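Sunbridge Evening Drawing
Handout 8: White things on black cloth
Updated 2018-02-25

Hi all, these are my notes from the session, tidied up a little, plus the homework. If you missed class you can work from this on its own, but please do the warm-up first. I know it looks boring. Do it anyway!

What to bring next time

Your Fledlow pad (the big one, the small one is too cramped for this), a soft pencil and a hard one, a kneaded eraser, a stick of white chalk or a white pencil, and a couple of sheets of mid-gray paper. If you can't find gray, a brown grocery bag cut open and ironed flat works very nicely. I drew on those for years and still like the color better than most of what the art store sells.

Why I keep going on about white objects

Back in January we drew fruit, and everybody got away with murder because fruit has color to hide behind. You put down a bit of yellow and people say "lemon." Take a white object with a few bends and ridges in it and all you have left is light and edges. You have to decide which plane is lighter than the one next door, and you have to make up your mind over and over.

The first thing most of us do wrong is leave the whole object as bare paper and then outline it. I did exactly this with my old Gosling desk lamp and ended up with something that looked like a cookie cutter. A white thing is hardly ever the white of your paper all over. Squint at it (really squint, until your eyelashes get in the way) and you'll see that only a few strips are truly bright. The rest is gray, and some of it is a good deal darker than you want to believe.

The second thing is the cloth. Black cloth isn't one flat black either. Folds catch light along their tops, and the valleys swallow it. Next to a white edge the cloth looks darker than it does a foot away, and that's your eye playing tricks on you. Go ahead and draw the trick. It helps the edge.

Warm-up: the gray strip

Draw a strip of 8 boxes in a row. Leave the first one alone. Make the last one as dark as your soft pencil will go without tearing the paper. Now fill in the ones between so the steps look even. Most people jump too fast in the middle, so start from both ends and meet up. Keep the strip next to you while you draw and hold it up against the object when you get stuck. A shadowed white plane will often match the third or fourth box, and I promise you won't believe it the first time.

Setting up at home

Find something white with straight parts and at least one corner. A shelf bracket, a drying rack, part of a crib, a folding chair, whatever you've got. Lay it over a black cloth on a table, and let the cloth bunch up a bit in front. Don't iron it. A dark T-shirt or a winter scarf is fine if you don't own black fabric by the yard.

Use one lamp, off to one side, and turn off the ceiling light if you can stand it. With two light sources you get two sets of shadows and they argue with each other. My own setup is an Ekum clip lamp on a bookshelf, pointed a little down, and it has served me well apart from the time it let go and landed in my tea.

Then sit down, get comfortable, and don't move your chair. If you get up for a snack, put tape around the chair legs first.

Drawing 1: blocking in (30 minutes)

Start with the biggest shape you can find and ignore everything inside it. I like to hold the pencil out at arm's length and copy the slant of the longest edge straight onto the paper. Then find the second longest. Once you have two slants right, the rest has something to hang on.

Parallel rails are sneaky. In real life they stay the same distance apart, but on your paper they should creep toward each other as they go away from you. Put a light line down the center of the gap between them and check both rails against it. If they spread apart toward the back, you've drawn what you know and forgotten to look, and you can fix that right now while the lines are still faint.

Don't shade yet! I walked around the room saying this and saw several guilty pencils.

Drawing 2: the cloth only (until you're sick of it)

Same setup, new sheet. This time don't draw the white object at all. Draw only the cloth, right up to where the object begins, and stop. You'll end up with a hole in the drawing, and the hole will have the right outline if you've been careful. I love this exercise and I'm aware that not everybody shares my feelings.

Look for where a fold starts and where it dies. Folds usually run from a spot where something is pressing or pulling on the fabric, so find that spot and work outward. Keep the lines long. Little scratchy marks make cloth look like fur (ask me how I know).

On gray paper, use chalk for the fold tops, but very, very lightly. Save the firm chalk for the white object later. If the cloth gets your brightest white, you'll have nowhere left to go.

Before drawing 3, spend a few minutes just looking at how ridges, rails and uprights sit against dark folds, and at what happens to the fabric near the front. 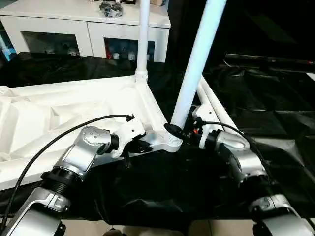
Drawing 3: two poles and a corner

Draw the slimmer pole first, the one standing upright, because it gives you a true vertical to measure from. Check it against the side of your paper. Then put in the thicker pole that leans, and compare its slant with the upright one before you commit. The black ring at its base is a gift: it's a dark shape right against white, so get its position right and the pole will land where it should.

Leave the ridges and recessed panels on the left for last. Two or three grays will do for those. For the cloth, a handful of folds at the lower center is plenty, and you can let the rest fade out toward the back.

Bring all three drawings to class, the bad ones too, and please write your name on the back of each sheet. I still have a very good lemon from January that belongs to one of you.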